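Mandska: progress report to Plusent on the shop-floor and household handling work

Period covered: quarter ending August

Purpose

The grant asks whether a two-fingered arm can take over small fetching and placing jobs of the sort done at a packing bench or a kitchen worktop. This quarter was given to the placing half of that question. All results below come from simulation.

Work done

The main task has been to bring the gripper to a flat item held in a close-fitting seat. A multi-well plate was chosen as the test item, as its size is fixed and the clearance at the sides is small. The same difficulty arises with a cutlery tray in a drawer or a crate on a shelf.
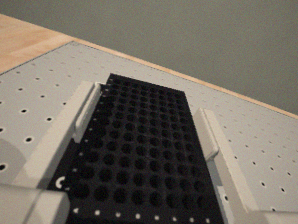 A total of 2441 attempts were logged, of which 940 met the placing limit agreed with Plusent in the spring. Most failures were errors of angle. The fingers reached the right spot but the item met one side of the seat first and stuck. Slowing the last 30 mm of travel helped; raising the grip force did not.

The Hettiarachchi planner replaced our own in the second month. It is slower to start and gives fewer wild paths. Avport supplied the contact model, and two faults in it were corrected before the final set of runs. Earlier runs have been left out of the totals.

Trays on the open board were added late in the period. A tray set at a slant is harder for the planner than one set square, and the present method allows only 30 seconds for each approach. Shadows from the arm also upset the edge finder, and this is not yet fixed.

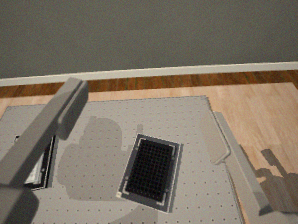
Figure 2. Simulated bench with perforated board, dark tray and both gripper fingers.

Position against the main question

At the current rate the arm could not be left alone at a bench. Household use is further off, as worktops are cluttered and nothing on them has a fixed seat. We do not propose to change the wording of the final target.

Next quarter

Repeat the slanted tray runs with the revised edge finder. Begin trials on the real arm at Avport, subject to bench time. Spending is within budget, and the unspent travel money will be carried forward with Plusent's consent.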